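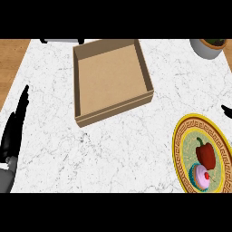 Skolel is a two-arm tabletop manipulator and matching simulation environment developed in a shared workshop in Parnby. The hardware was designed by Csaba Kozma and built from printed, cut and purchased parts. The name is used for both the physical machine and the simulated version, which share one set of joint definitions and one control program.

Design

Each arm has six rotary joints and ends in a gripper with two straight fingers. The arms are mounted on a common base rail, one at either side of the work surface, so that their reach overlaps in the middle. Joints nearest the base use geared servo motors; the wrist and gripper use a smaller type with less torque. All motors on one arm share a single data line. Power comes from a bench supply with a fused output for each arm, and a stop button on the rail disconnects both outputs at once.

The first version had arms of unequal length, a result of reusing tubing left over from an earlier project. This complicated calibration, and the second version uses equal links throughout. Finger pads are replaceable and are held by two screws each. The printed wrist housing remains the part most often remade, usually after cracking along the motor mount.

Simulation

The simulated version runs in Dirko, a small rendering and physics package written by members of the same workshop. It loads the arm model, a work surface and a selection of household items, then draws the view from an overhead camera. Countertop layouts pair stone or wood surfaces with containers, dishes and food items. Object positions and rotations are drawn at random within set limits, and a layout is rejected if any two solid bodies overlap at the start by more than a set depth.

The item library holds 102 models. Each has a visual mesh and a simpler collision mesh made of convex pieces. Open boxes are built from five separate panels, as a single convex shape would close the top and prevent anything from being placed inside. Thin walls were a source of error in early releases: an item pressed against a panel could pass through it between two physics steps. The step length was shortened and the panels were given a larger contact margin.

Control and recording

Arm motion is commanded as joint targets. An operator moves a pair of unpowered leader arms, and the program copies their angles to the physical or simulated arms. Recordings store joint angles, gripper opening and camera images on a common clock. The archive kept at Parnby contains 1,286 recordings, of which 192 were made on the physical machine.

Calibration is done at the start of each session by moving every joint to a mechanical stop. Offsets are written to a text file, which the simulator can also read.

Related work

Montes, a single-arm machine built later in the same workshop, uses the Skolel wrist and gripper without changes. Its base joint is belt driven, and its model can be loaded in Dirko with a separate configuration file.

See also: Dirko, Montes, leader arm

Search this site Enter article title Go
14 shares 2 comments
Contact the editors | Copyright held by the contributors | Back to top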